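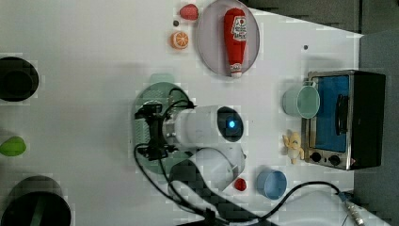

Toy ketchup on its plate, green tray next to it.

Vavmont play kitchen, 2 months in. Bought it for my son's fourth birthday in March. Assembly took me all evening, bag of 377 screws (felt like it) and the steps for the oven door are printed backwards. Door still sags a bit.

Good stuff: sturdy, right height, sink lifts out for cleaning. Knobs click, he loves that. Bad: hooks fell off in week one, the stick-on burners peel at the corners. Emailed them, Adesuwa Fashola sent new hooks, no fuss, definately a plus.

Had the Huseo before this, wobbled like crazy. This one stays put. 4 stars, would buy agian but get the drill out first.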